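Quick one before bed, kettle's on. Finally quit the gym in Hetwood. 14 months of paying, went maybe twice in July. The cancel form is buried on page 3 of the member site, took me ages to find.

So, walking insted. The river path out to Cumamberg and back, before work. Legs hate it. Sleeping better though – like, a lot better.

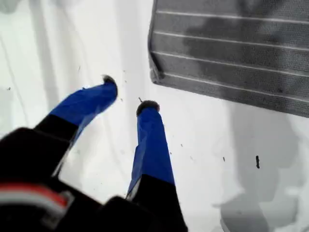
*White surface, gray mesh panel in the corner.*

Shoes next. The Ferraro ones are 199 and I can't do that right now. Might try the outlet in Jirkent, might just wear the old pair untill they fall apart.

Also need socks. And a rain jacket with a hood that stays up – mine blows off every time I hit the bridge. Ok, tea, bed. Alarm's set for 5:45.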